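Notebook - bench 2, Brodis finger set vs Hiltley finger set
January, entry started 14:20

Continuing the clear-object part of the comparison. Cardboard and paper are done. Still open: thin-wall PET, where both finger sets gave trouble in simulation and the depth estimate is poor.

Wrist camera exposure fixed, auto gain off. Close-range frames logged with the gripper command so that contact can be matched to the current trace later. Finger speed at 67 percent of the default. Controller is the Zamfir unit with the old firmware - do not update until the set is finished.

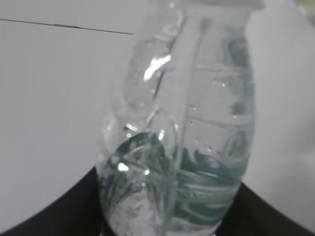
Wrist view, clear bottle at very close range. Highlights on upper left and lower left, green pattern distorted through the plastic.

Segmentation notes. The outline on the left side is lumpy from refraction and the mask tends to follow the bright edges inside the body. The green pattern is the strongest feature available and the tracker locks onto it, but its apparent shape is not usable for pose. The molded ridge right of center is a better candidate. Try a vertical edge prior there. Droplets come up as small high-contrast blobs; raise the minimum blob size to 3 px and recheck.

Force limit: started at 700, wall flexed too much on the current trace, went down to 500. Units are raw controller counts, so don't compare with the Grunasby sheet.

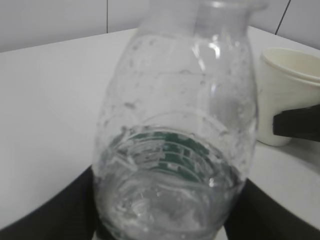

Bottle held low between the black fingers, clear of the table. Paper cup at right with a finger of the second gripper on its side.

For the two-arm case the spacing between objects needs attention. Bottle and cup outlines nearly touch in this view and the cup edge gets merged into the bottle mask. Options: offset the cup pose to the right in the task file, or mask per arm.

To do
- rerun at 500 with the other finger set
- log wall deflection separately from slip
- check wrist camera mount screws
- ask about spare finger pads, order number is on the shelf label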